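We use cookies to remember your settings. Accept | Manage preferences

Student Projects
Posted Wed 3 April by Jouko Saarela

Do reminder texts fill dental chairs? A project report

The claim I set out to test is one that every seller of practice software makes: send patients a text before their checkup and fewer of them will miss it. The Flikier brochure that got me started says so on the first page, in large type, with a smiling family. It does not say how missed visits were counted, or over what period, or compared with what. I have learned to be suspicious of large type.

My placement was at Antoniadis Dental, a two-dentist office in Groltbridge that sees mostly families and retired people. The office switched to text reminders in December. Before that, the front desk phoned everyone the day before. The manager's impression was that texting had "pretty much fixed" the no-show problem. I asked what the problem had looked like beforehand and was shown a ring binder.

What I did

I took 285 checkup appointments from before the switch and compared them with the same number from after it. I left out emergency visits, first visits and anything involving braces, because those patients behave differently. Names were removed by the front desk before I saw anything. For each appointment I wrote down whether the patient came, called to cancel, or simply did not show up.

This was harder than it sounds. In the binder, "N/S" meant no-show for one receptionist and "new slot" for another. I spent most of a week sorting those out, and a few I could not sort out at all, so I dropped them and picked replacements. A stricter reader may object to that, and I would not argue very hard.
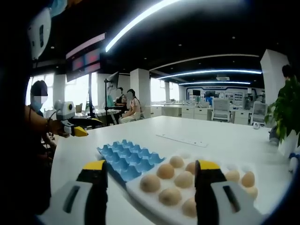 Jouko Saarela is a worrier, my project supervisor wrote on the draft, and asked why I had not simply thrown out the whole binder and used the billing records. The answer is that billing records only show who paid. A person who forgot and a person who called three hours ahead look identical there, and for a dentist with an open chair they are very different things.

What I found

The plain no-shows did go down after the switch. The drop was small, and the late cancellations went up by nearly as much. In other words, some patients who used to stay away quietly now tapped a button to say they were staying away. That is more polite, and it gives the desk a chance to call someone on the waiting list, but the chair is often still empty.

I also looked at who missed visits under each system. Patients who came every six months kept coming, whatever we sent them. Patients who had missed once before were likely to miss again. The reminder seemed to matter most to a middle group, people with one or two visits on file, and I do not have enough of them to say anything firm.

Then there is the calendar. My "after" period ran through the winter, when people have colds and the parking lot is icy. My "before" period was mostly fall. A fair test would need at least a full year on each side, or better, half the patients texted and half phoned at the same time. I suggested the second option. The office did not want to run two systems at once, and I can see why.

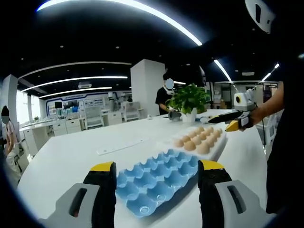
Cost was the other question I was asked to cover. The texting package from Sistunel, which is what the office went with in the end, costs $200 a month. The phone calls were treated as free, although somebody was paid to make them. When I asked how long they took each afternoon I got three different answers from three people. The saving that appears in the office's own budget, $3,000 over a year, depends entirely on the longest of those answers. With the shortest one, the package loses money.

There is also something the calls did that I have no column for. Older patients used them to ask whether they should take their pills that morning, or whether they could bring a grandchild. Some of those questions may now go unasked.

What I would tell the next student

Agree on the codes with the front desk before you touch a single record. Ask for the software's own log as well as the appointment book, because mine did not match for 2 of the weeks and I never found out why. And get the seller's numbers in writing. I asked Flikier for the study behind the brochure and received a second brochure.

My supervisor thinks the texts are probably worth keeping. I would say the same, with "probably" underlined, and I would bring back phone calls for anyone who has missed a visit before.

Contact the Student Projects desk | Copyright Student Projects, all rights reserved | Back to top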